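Tennis balls and the games cupboard

Sorting of the games cupboard at Rirngate starts again on Saturday 5th January. Tennis balls come first, as they have been turning up in every drawer and coat pocket since September.

Please bring back any you have at home. Old ones are welcome too, as long as the felt is sound and they still bounce. Seema Kanaujia will take the worn-out ones for her dog.
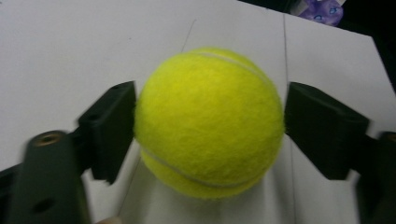
A yellow-green ball with pale seams.

Balls will now be kept in open plastic bins, so that people can see what is there before they go out to the courts. Each bin has a handle hole at either end and can be carried by one person. We have ordered 6 more from Foley and they should arrive within about 14 days. Lids are not needed.

When you finish a session, put the balls back in the bin and leave the bin on the lower shelf. Please do not put rackets on top.
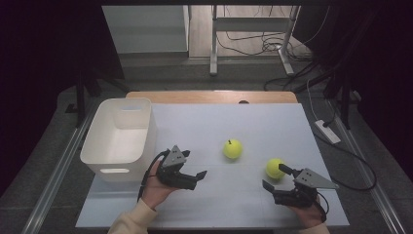 Two tennis balls on the table, with a white bin alongside.

Shuttlecocks and bats will be done next. Anyone who can spare an hour should speak to Declan Coughlan or leave a note at the desk.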